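The Last of the Good Cups

My aunt left me her house in Pulthorpe with everything still in it, and I do mean everything, down to the rubber bands on the doorknob and the half bag of sugar gone hard as a brick. I took most of May to go through it. I'd told my sister I would be done in a week, and she laughed so long on the phone that I set the receiver down and went and put the kettle on.

The kitchen was the room I kept putting off. I did the attic first, which was hot and full of curtains, and then the bedrooms, and then the little closet under the stairs where she kept her wrapping paper, ironed flat and sorted by holiday. After that there was only the kitchen left, and I stood in the doorway one morning around seven with a stack of flattened boxes under my arm and felt about nine years old.

She had two kinds of dishes, you see. The good ones were Beltetti, with the thin gold line, and they lived behind glass in the corner cabinet and came out for company. As children we weren't company. We drank our milk out of whatever was in the cupboard by the sink, and that cupboard was a wonder, because she never in her life turned down a free cup. The bank gave her one, and the feed store, and the people who came to fix the boiler. She had a cup from the Gulell ferry, though she got seasick in the bathtub, and one from the Lumbantobing bakery that had gone out of business before I was born.

I wrapped the Beltetti first and was very grown-up about it. Two sheets of newspaper for each saucer, three for each cup, the handles stuffed with tissue the way the woman at the moving company had told me. It took until lunch. I wrote GOOD on the side of the box, and then FRAGILE, and then I sat on the step stool and ate a cheese sandwich and looked at the other cupboard.

My plan had been to give that whole lot to the church sale, where they would go for a quarter apiece or less. I had the box ready. I even had the first few in it, the boiler people and the bank, with nothing between them but a dish towel. They clinked in a way that the good ones never had, and it was such a familiar sound, that thick, cheerful knock of one plain cup against another, that I took them all out again and lined them up on the counter to have a better look at them.

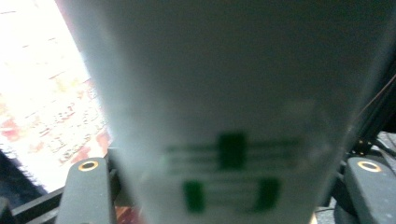

A plain cup holds more than a fancy one, that was my aunt's opinion, and she didn't mean coffee. The one I'd always reached for was at the back, of course, behind the gravy boat. It was as white as milk on the side toward the window and went a little gray where the light didn't get to it, with that green printing low down across the middle that I had looked at over so many breakfasts. I used to run my thumb along the green while she stood at the stove and told me who had died and who was getting married, and whether either one was a surprise. If I was slow with my oatmeal she'd tap the cup with her spoon as she went by, just once, and go on talking.

I washed it, though it was clean, and dried it, and then I didn't care to put it back down. So I made tea in it. I drank the tea standing at the sink, looking out at her clothesline and the four crooked poles of her bean patch, and by the time I'd finished I had pretty well decided about the church sale.

My sister came by at suppertime to help carry. She lifted the box marked GOOD and asked where I wanted it, and I told her she could have it, gold lines and all, she had the dining room for it. Then she saw the other box by the back door, the one with every towel in the house tucked around it, and she put hers down and got on her knees and started unwrapping.

"Is the ferry one in here?" she said.

"Near the bottom," I said. "Go easy."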